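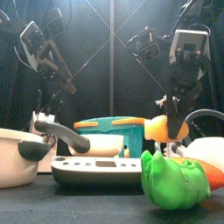
Zoi Sotiropoulos wrote in March to say that a toy kitchen should be sorted by colour, that children under four can't read a category and that my labelled tubs were for my benefit. She is right on the second point. I have spent a few evenings on the first one and my answer is too long for the comments, so it goes in a post.

Colour sorting assumes each piece has one colour. Plates and cups mostly do. Play food mostly doesn't. The vegetable over the teal container is yellow toward one end and deeper orange toward the other, and I would accept corn or squash for it. Under Zoi's system it needs a ruling: yellow tub or orange tub. Whichever you pick, it will be in the other one by the end of the day.

The alternative I have been using is to sort by where a piece lives during play. It gives fewer groups and they hold up better.

Cookware. Anything that takes other things inside it while "cooking". Pots, pans, lids. These stay out on the table or the play stove and don't go in a tub at all. A pot in a tub uses up the volume of everything that could have been in the pot.

Food. All of it, one open container, no subdivision. I tried fruit and vegetables separately and lost time to tomatoes.

Tableware. Plates, bowls and cups, nested where they nest. Our Bronside bowls nest with each other and with nothing else, so they are stacked at the back.

Tools. Spoons, tongs, the slotted turner. Upright in a cup, handles up.

On containers. The food tub wants to be wider than it is deep. Measured on ours, a deep bin gets emptied onto the floor every time, as the piece wanted is always underneath. A shallow one gets stirred by hand and most of the contents stay in. Both of ours are from Pollow. The deep one was the nicer object and now holds dress-up shoes.

No lid on the food tub. A lid gets taken off once in the morning and is then an extra item on the floor until bedtime.

Colour does help in one place, and that is the container itself. A tub in a plain strong colour that isn't common among the food is easier for a small child to return things to. "Back in the teal one" works as an instruction at an age when "back in the food one" doesn't. I think this is most of what Zoi has noticed, and I'm happy to give her that part. Colour the destination and leave the contents alone.

On crowding. A full table looks generous and plays badly. With everything out, ours produced a lot of moving things aside and not much cooking. I now put out the cookware, one tub and two place settings, and leave the rest on the shelf. The full inventory came to 51 pieces, with one egg half unaccounted for, so I treat it as 50 and have stopped looking for the egg. If pieces start being carried in from other rooms to fill a gap (blocks as bread, generally), more food goes out the next day.

On size. Long food is a nuisance. Anything longer than the pot is wide will sit across the rim and get knocked off. I keep corn, carrots and the leek to one end of the tub, lying the same way, and the round pieces fill in next to them. This is the only internal order I bother with and it lasts until lunch.

Cleaning. Hard plastic pieces go in a basin of warm water with dish soap, then onto a rack. Hollow ones with a seam take on water, so I shake each one and stand it seam down overnight. Wood gets a damp cloth and is never soaked. The felt lettuce from the Toltum set goes in a mesh bag on a cool wash and comes out slightly smaller each time.

Repairs. Cuttable food is held together with hook-and-loop dots and those fail long before the food does. I bought a roll of 1,000 replacements, a lifetime supply for a household with one toy kitchen. Scrape off the old adhesive first or the new dot will come away with it. Mark which half gets the hook side before starting. I didn't, and we have a pear that won't join to itself.

Prodromos Zacharopoulos asked under the previous post whether a hanging rail is worth fitting above the play stove. For adults, yes. For ours, the pans came off the hooks easily and were not once put back on them. The rail is in the garage if he wants it. Two screws, no wall plugs.

Still open: where the play money goes. It isn't food, it isn't a tool and it is currently in the kettle.

Contact | © Triantafyllou home notes | Back to top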